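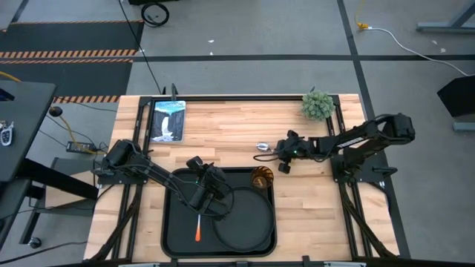
Setting up a pre-order for a title in a series

Applies to the Griserer catalogue, shop version 31 and later. Last changed 17 July 2022.

A pre-order page can go live once the publisher has supplied an ISBN and a publication date. A cover is not required. If the cover is missing, the shop shows the plain Irnallow jacket until the next feed brings one in.

Before you start

Check that the series already has a record. Search under Series, not under Title, as publishers often change the wording of a series name between volumes. The Gutbridge feed drops a leading "The"; the Verhoeven feed keeps it. Use the form on the first volume and ignore the rest.

Creating the record

1. Open Catalogue, then New Title, and enter the ISBN without hyphens.
2. Press Fetch. Fields filled by the feed turn grey. To overwrite one, untick Locked beside it.
3. Enter the author first and the illustrator second. Set the role for each. A contributor with no role is listed as an author.
4. Under Series, pick the series record and type the volume number as a figure. Do not put the number in the title field.
5. Set Status to Not Yet Published. The date field then becomes compulsory. If only a month is known, for instance November, enter the last day of that month and tick Date Not Firm.
6. Paste the description. The limit is 800 characters including spaces. Text past the limit is saved but does not show.
7. Set the format. Hardback and paperback need separate records, joined with Link Editions.
8. Save, then press Publish.

Checking the page

The page appears at the next refresh, at 43 minutes past the hour. Open it while signed out. The button should read Pre-order. If it reads Unavailable, the stock rule is still set to On Hand Only; change it to Allow Forward Orders and save again.

Error 59 means that the volume number is already in use within the series. This is usually a second edition entered as a new volume. Link it to the existing record and leave its own volume field blank.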